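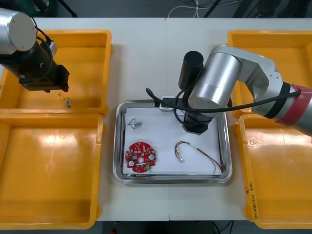 I'm looking for people to try out Handus, the two-armed sorting kit we make at Ranadero, and I'd really like most of them to have never touched a robot before. We're after small repair shops, school technicians, model makers, people who strip down old printers on the dining table (I know you're out there!), anyone with a heap of little parts and not enough patience. The job we've settled on for the trial is the fiddly one. You get a steel tray lined with white paper, some bits laid out on it, and two yellow bins either side, and you teach the arms what goes where. Small silver motors with their wires curling off the end, a round red circuit board with a hole in the middle, that horrible bundle of thin coloured wires with the little white plug. If you've ever tried to pick up a wire bundle without half of it trailing after you, you'll know why we chose it.

A bit about the kit. Handus is two arms, two grippers, the tray, four bins and a box of software that we keep trying to make simpler. You show it a job by guiding the arms with a pair of hand controllers, it has a go, you correct it, it has another go. It's good with motors. It's decent with boards. Wires are still a bit of a lottery, and that's where I need you lot, as everyone in our office has been doing this so long that we all pick things up in the same way. I want left-handers, people in a hurry, people who are far too careful. Come and be awkward with it.

**What you'd be doing**

You'd come to our workshop at Geltier Yard (it's behind the tile shop on Leite Street, ring the bell twice) for four sessions of two and a half hours. The first one is mostly learning the controllers, and most people feel completely useless for half an hour and then it clicks. After that you'll have your own bench and a tub of parts, and you'll work through them at your own speed. I'll be in the room and will bring you tea. At the end of each session there's a short form and then a chat with me, which I record so that I'm not scribbling all the time.

I'll be asking things like:

- Where did you get stuck in the set-up screens?
- Did you ever feel the arms were about to do something you didn't want?
- Would you trust it to carry on while you went to make a phone call?
- Is the manual any use? (The current one is 63 pages. I wrote most of it. Be kind, or don't.)

Please don't tell me it's lovely if it isn't. The last version had a save button that everybody politely ignored for weeks, and I only found out when somebody lost an entire afternoon's work.

**What you get**

£70 a session, paid by bank transfer within the week, plus bus or train fares if you keep the tickets. Anyone who finishes all four can also borrow a full kit for a month afterwards, delivered and set up by us. The kit will sell for around £3000 when it goes on sale in August, so we do ask you to sign a loan form, and you'll need a sturdy table and somewhere to keep the cat out.

**Who can take part**

You need to be 18 or over and comfortable sitting or standing at a bench for a while. We have stools in two heights and the workshop is all on one level, with a step-free door round the side. Glasses are fine. Shaky hands are fine too, and I'd be very glad to hear from you, as the controllers have a steadying setting that has hardly been tested outside our own team. If you've got long hair please tie it back, and leave scarves and dangly bracelets on the hooks by the door. There's an emergency stop at each bench and I'll make you press it before we do anything else. It's quite satisfying.

You can't take part if you work for another firm making robot arms, sorry. If you only use them at work, do get in touch and we'll talk it through.

**The dull but important bit**

We keep a log of how you move the controllers and what the arms pick up and drop. Your name isn't stored with it, just a number. You can ask me to delete your sessions at any time before the kit goes on sale, and you'll still be paid for the ones you did. The chat recordings stay with me and get wiped once I've typed up my notes.

**How to join in**

Ring the workshop and ask for extension 472, or drop a note through the door with your phone number on it. Tell me what sort of parts you deal with, which hand you use, and whether evenings or daytimes are better. We've got daytime places left on most days and a few evening ones, which will go quickly. If you've got a tub of bits you'd like to try on the arms, bring it along to your third session! Nothing sharp, nothing oily, and no loose batteries please.

Posted 10/01/2019 by the trials coordinator, Ranadero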